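Bench Notes: The Arm Project

Thilini Bepari's home arm build has now eaten 194 evenings and one marriage's worth of patience. The parts are still at Pustidthorpe, on the bench by the drill press, under a towel. Until they fit together, she is doing her rehearsing in the simulator.

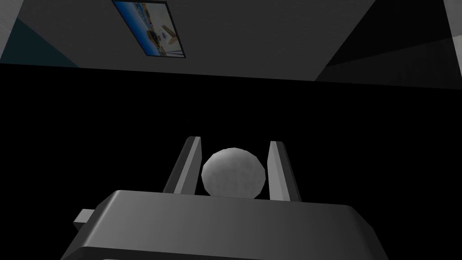
Grip force was the October headache. Trinh Chu wrote the first controller, and it treated every object like a walnut. Thilini has since rewritten it for the virtual gripper, which is shown with a white ball between its two flat fingers, a picture on the wall behind. The ball's facets are the low-polygon kind, so don't write in about lumpy manufacturing.

Next up is the homing routine, all 600 lines of it, which Định Lã has offered to read. He made the offer before seeing it.

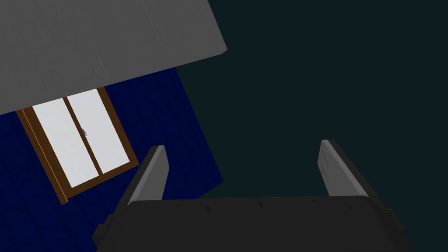

He wants it cut to 200 by the next build night. Bring snacks and a spare hex key.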